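Demetrius Crenshaw sets a table faster than anyone I have met, and he would like you to know that he doesn't mind at all if you mess it up. He runs the play kitchen corner at Salham, a family drop-in where 700 kids came through last year, and he talks about plates the way some people talk about guitars.

"I love a blue plate," he told me when I came by in July. "Put almost any play food on it and it just pops! Yellow is the best one. My daughter says I should get out more."

The corner opened with 500 dollars and a box of hand-me-downs from his friend Hollis Pennington, who still drops in with more. Crenshaw picks child-size forks with real metal heads whenever he can find them, because the kids notice the weight right away and hold them differently — more carefully, he thinks, and with a lot more pride.

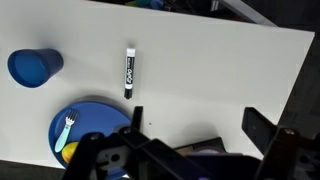 What goes on the table first?

The plate, and then the fork. Crenshaw leaves the cup for the child to place, and he won't correct anybody who puts it down on its side.

"A cup lying down is a perfectly good cup," he said, laughing. "Somebody had an idea about that cup. I want to hear it."

He is just as relaxed about things that wander over from the drawing shelf. A dry-erase marker becomes a spoon, or a candle, or the bill at the end of the meal. One four-year-old served him markers for a whole morning, and he ate every one with great appreciation.

Pennington wants to add a second table before the fall, a low one, with room for 4 kids on each side. Crenshaw is already hunting for more blue plates.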